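Setting up MQTT for a handful of home sensors, the way I do it

I put this off for years. I had temperature sensors talking to one app, a door contact talking to another, and a power-metering plug that only spoke to its own cloud. If you're in the same boat, set aside an evening and move everything to one MQTT broker. It's less work than it looks.

What you need: a small Linux box that stays on (mine is an old mini PC called Kun), a router where you can reserve addresses, and sensors that can publish over MQTT. My plug is a Brirari, and its local mode is buried under Advanced - you have to tap Save twice before it sticks.

Step 1. Give the box a fixed address. Do this in the router, under DHCP reservations. I gave mine the one ending in 161 and wrote it on a piece of tape on the lid.

Step 2. Install Mosquitto.

sudo apt install mosquitto mosquitto-clients

Newer versions only listen on the machine itself until you tell them otherwise. Make a file called local.conf in /etc/mosquitto/conf.d with these lines:

listener 1883
allow_anonymous false
password_file /etc/mosquitto/passwd

Step 3. Add a user.

sudo mosquitto_passwd -c /etc/mosquitto/passwd sensors

Careful with that -c! It creates the file from scratch, so if you use it again for your second user, the first one is gone. Ask me how I know. Check that the mosquitto user can read the file, then restart the service.

Step 4. Pick your topic names before you connect anything. I go house, room, thing, reading, all lowercase, so I get home/laundry/washer/power and home/hall/door/state.

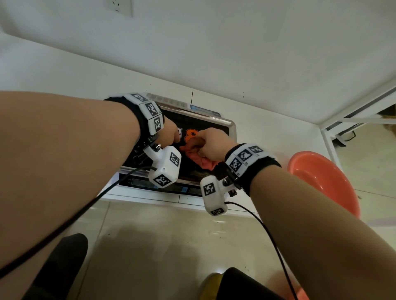 Laundry day at the top-loader.

The washer is my favorite one, so let's use it for the test. Open a terminal and run:

mosquitto_sub -h localhost -u sensors -P yourpassword -t 'home/#' -v

Now start a cycle and watch the numbers scroll by. My plug peaked at 895 watts and sent 3649 messages on the first day, way more than I wanted. I changed the reporting interval to 30 seconds and things calmed down a lot.

Step 5. Turn on retained messages for anything slow, like door contacts. Otherwise your dashboard sits there blank after a restart until somebody opens the door. Ildikó Balogh pointed this out to me in the comments on my Skilto post, and it fixed a problem I'd been poking at since April.

If a sensor keeps dropping off and coming back every few seconds, look for two devices using the same client ID. The broker kicks one out whenever the other connects, and round they go. Mine were both called sensor1 (very creative, I know).

Next time I'll hook all this up to a dashboard, with graphs for the washer and the hall.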